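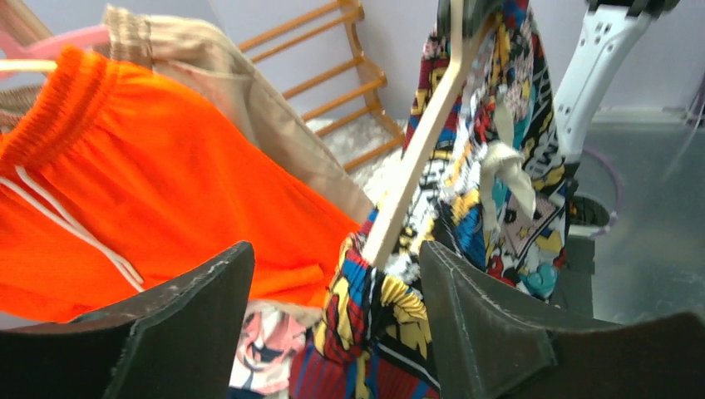

Troncoso Shared Workshop
Minutes of the Garment Handling Build Group
2025-02-15

Chair: Aatos Harju

1. Minutes of the previous meeting
Approved with one correction. The spare motor driver was bought from Lulix and should not have been listed as a donation.

2. Gripper
The group reviewed wear on the fingers. The upper edges are scuffed, and members disagreed on whether this affects grip on thin fabric. It was agreed to keep the present fingers until April and to print one replacement pair in the meantime.

3. Hanger trials
The chair reported 31 clean lifts in 100 attempts, all on wooden hangers. Plastic hangers have not been tested and will be added to the next series. Garments with drawstrings or ties remain the hardest case — the planner still treats a loose cord as part of the hanger. A motion to leave such garments out of the trials was defeated.

4. Wrist camera
Training set now stands at 960 labeled views. Printed fabrics are under-represented. Members are asked to bring patterned clothing, clean and marked with the owner's name.

5. Budget
Spending to date is $235. A quote from Trusier for bearings was tabled and deferred.

6. Other business
The Grondex controller is to be powered down at the wall after each session. Cable ties are running low.

Action: A. Harju to print the fingers and circulate the revised trial sheet.

The meeting was adjourned with item 5 carried forward.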